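Coffee Corner, Second Floor: Gallery of the New Shared Room

Posted 2025-01-25

Welcome to our small gallery. Since September the people of the Costen building in Jendilville share one coffee room, and many of our members who work in the Zilotau office did not see it yet. For them I prepared this page. I am not a professional writer, so please excuse if some sentences are a little stiff.

The room is on the second floor, at the end of the corridor, after the copy room. It has a sink, one big window to the yard, 10 hooks for coats and a long shelf for the cups. The old room had only 5 hooks and no window, so for us it is a big improvement. The walls were painted in a warm cream color, and the floor is the same as in the corridor. We chose the tables first and everything else was selected to go well with them.

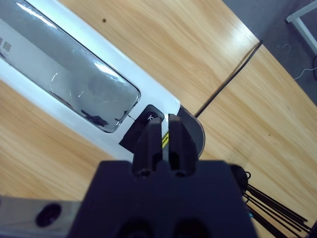
The white appliance on the wood table. The gray panel is as shiny as a mirror, and the wood has a beautiful long grain in yellow and beige.

I like very much how the white shell looks together with the light wood. A glossy surface shows every finger, so a soft cloth hangs on the first hook near the sink. Please use this cloth and not the kitchen sponge, which has a rough side. The gray panel especially should be wiped with a light hand.

For the tables the rule is simple. Please put a coaster under every cup, and if some coffee falls on the wood, wipe it at once and along the grain. We oil the tables two times a year. The next time will be announced on the door, and on that day the room is closed until the evening.

The complete furniture was ordered through Mittal, the same shop where we bought the chairs for the reading room. The bill for the tables and the shelf was 1,325 dollars, with delivery included. The chairs came one week later than the tables, and in that week we all drank our coffee standing at the window.

If you have a good photo of the room from another side, you can leave it in the office on the first floor and I will add it to this page. Photos of the shelf with the cups are the most welcome.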